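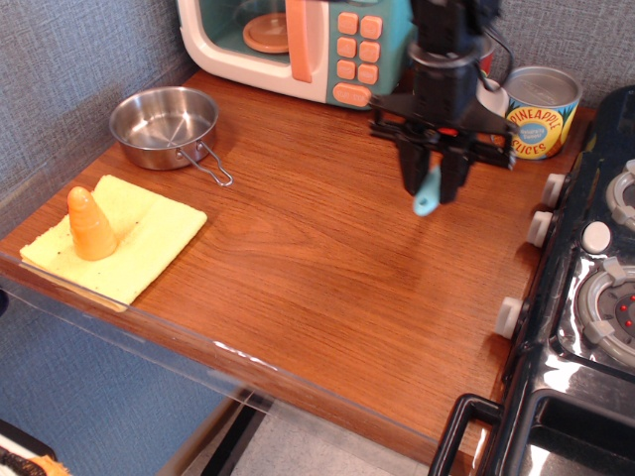
Nicanor Painemal wrote in after the March issue to say that the cleaning notes for play kitchens were fine as far as they went, but that they treated the whole corner as one material. He washes everything in the same bowl, he said, and the metal pans come out spotted while the cloths never seem to dry. He asked for the notes again, sorted by what things are made of, with the storage side added.

The revised notes follow. They replace the March version, which can be thrown out.

## Hard plastic food and utensils

Wash in warm water with ordinary dish soap, rinse, and drain on a rack. Hollow pieces are the exception. A carrot or an egg molded in two halves usually has a seam, and a seam that has opened will take in water and hold it. Squeeze each hollow piece before it goes in the bowl. If air comes out, wipe it with a damp cloth and leave it out of the wash.

Utensils with a hanging hole need a bottle brush or a pipe cleaner through the hole. Soap residue collects there and dries to a white ring.

## Metal pans

Small stainless steel pans spot when they air dry in hard water. Dry them by hand, inside first, then the handle. Wire handles need attention where they meet the pan, as water sits in the joint. Check the same joint for movement. A handle that turns under light finger pressure should come out of use until it is fixed.

Do not nest pans that are still damp. Do not use steel wool on a polished interior; the scratches are permanent and hold grease from hands.

## Sponge cloths

A sponge cloth kept in the play corner should be treated as a toy and kept separate from the cloths used for cleaning. Mark one corner with laundry pen if the two types look alike. Wash play cloths at the temperature on the packet and dry them flat and unfolded. A folded cloth stays damp in the middle long after the outside feels dry, and this accounts for the smell Nicanor described.

Replace when the edge starts to crumble. Children under three will pull pieces off it.

## Cans and cartons

Printed paper labels do not survive washing. Wipe the lid and base only, and dust the label with a dry cloth. If a label has lifted, a thin line of white glue along the overlap holds better than clear tape, which yellows and picks up lint. Real cans used as play food should have no cut edge anywhere. Run a cotton ball around the rim - if fibers catch, discard the can.

## Appliances

Toy microwaves and stoves are wiped, never soaked. For a microwave:

- Lift out the turntable plate if it is removable and wash it with the plastic food.
- Wipe the door window on both sides with a barely damp cloth.
- Clean between the buttons with a dry soft brush. Liquid pushed down behind a keypad is slow to come out.
- Open and close the door a few times and check that the hinge does not pinch.

Glossy black stove tops show every fingerprint. A microfiber cloth alone is usually enough. Avoid glass cleaner on painted burner markings.

## Wooden countertops

Wipe along the grain, then dry immediately. Standing water at the back edge is the usual cause of dark staining, especially where a fabric wall or curtain touches the wood and keeps it damp. Pull the fabric clear once a week and check behind it. Clear acrylic panels should be cleaned with soap and water only; alcohol wipes can craze the surface.

## Storage

Group by material, in the same order as the sections above, so that what comes out of a bin together can be washed together. The Kaditz branch has used one shallow bin per group since last year and reports less sorting at the end of the session. Deep bins are not recommended. Metal pans end up on the bottom, and labels get scraped on the way down.

Keep the counter itself to a few items between sessions: one pan, one or two foods, one can. The rest goes in the bins with the lids off until everything is fully dry.

Corrections and additions for the next issue should reach the editor by 22nd May. Please state the material of the item as well as its name.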